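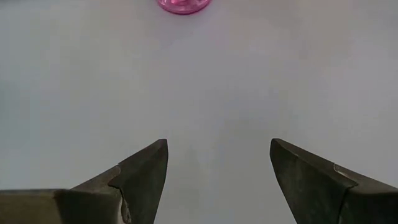
Gripper open over the table, pink item at the top.

Can a robot arm do small chores yet?
Posted by Drirer
I want one to clear a table and arrange artificial flowers for a shop display. Is that realistic, or should I wait?

Efraín Echeverri
Partly. One piece on a bare white table is the easy case. Flowers are harder – the stems are thin and the petals overlap. 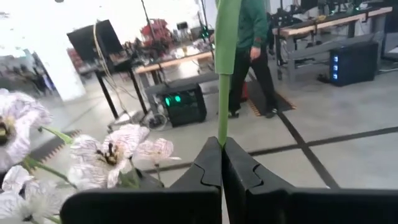 I'd budget 30 minutes for a bunch you could do by hand in 10, and stay close by. Leaves get in the way too.

Quintana60
Just do it yourself. My vacuum still gets stuck on the rug.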